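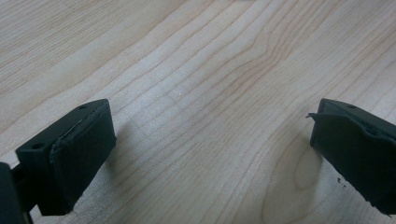 Hubert Zawadzka asked on Wednesday why we are still calling the Sedoseo offer unconfirmed when half the town has read that it is done. Fair question, and he wants it answered in writing, so it goes first.

It is unconfirmed because we have a letter and no money. The letter says Sedoseo is "minded to acquire" an 80 percent holding in Clondow Football Club, subject to a review of the books. It names no price. It gives no closing date. The person who signed it has not returned a call since, and the story in the local paper quotes "a source close to the talks" who does not seem to be anyone on our side of them. I have treated the sale as a possibility in everything below and have not moved a dollar of your grant on the strength of it.

Progress report to the Adamczyk Fund
Supporter share project, Clondow Football Club
Period: up to the end of February

Where the share offer stands

The aim you funded was a supporter-held stake large enough to block a sale of the ground. Under the club's rules that means 30 percent of the voting shares. We have signed pledges from 400 people. That is a good number of people and I don't want to wave it away, but a pledge is a name on a form. Until the offer opens and cards are charged, I would rather you read it as a mailing list.

The pledges are also uneven. A few large ones make up a lot of the total, and two of the largest came in the same week as the Sedoseo story. If the buyers turn out to be real, those two may decide the club no longer needs them. If the buyers vanish, they may lose interest as well. I have asked both for a smaller amount paid early and am waiting to hear.

There is an obvious problem with the arithmetic. Sedoseo wants 80 percent and we want 30 percent, and both cannot happen. The current owners have told each side, at different times, that its plan is "very welcome." I have asked them to put in writing which one they would turn down. No reply so far.

The pledge system

Plarkell was set up in the fall to take pledges online and was supposed to cut the hand entry to nothing. It has cut it by some. The forms come in cleanly enough, but people who pledge as a family are saved as one person, and people who change their minds are saved twice. Wojciech Zawadzka has been going through the records against the paper forms from home games and correcting them as he finds them. He is confident the list is now sound. I am less sure, and the 400 above is his figure after corrections, not the larger one shown on the Plarkell front page. Please use ours if you quote it anywhere.

The supplier has offered us an upgrade that handles joint pledges. It costs more per month than we budgeted, and the demonstration we were shown used made-up households with no one moving, dying or splitting up. I have said no for now.

Legal work

The draft rules for the supporters' body are finished and have been read by the lawyer. She raised one point that matters: as written, the block on a ground sale could be removed by the same vote that created it. We had been telling people it was permanent. I have stopped using that word on the website and in the program notes, and the clause is being redrafted with a higher bar. This has pushed back the opening of the offer. I would prefer a late offer to one that promises something it can't deliver, but I know you were expecting it to be open by now.

The valuation is the weak spot. We were given one by the owners, and it treats the parking lot as building land. There is no permission to build on it and nobody has applied for any. An independent valuation was in the original plan, and it is the one item I would protect if anything else has to be cut.

Money

Spending is under budget, mostly for dull reasons. The offer has not opened, so the printing and the launch night have not been paid for. That money will be needed later and should not be taken as a saving. Legal costs are over, because of the redraft. The accounts for the period are attached separately and the receipts are in the same order as last time.

Meetings with fans

Turnout has been healthy, helped by the takeover talk. The mood is harder to report. Some people came to ask about the shares and stayed to ask what Sedoseo would spend on a striker. I told them that I didn't know, that Sedoseo hadn't said, and that a new striker wouldn't affect who owns the ground. This did not go down well with everybody. Hubert thinks I sound as though I want the sale to fail. I don't — I would like to see a bank statement.

What we plan to do next

Get the redrafted clause back from the lawyer and send you a copy before anyone else sees it.

Order the independent valuation.

Ask the owners again for a written answer on the two plans, and tell pledge holders if we don't get one.

Open the offer once the first two of these are done. I am not giving a date, as the last one I gave you was wrong.

What we need from you

We need your agreement to carry the unspent launch money into the next period. We would also like to know whether the Fund would still release the final payment if the club is sold before our offer opens. The grant letter can be read either way, and I would like to settle it while it is still a dry question.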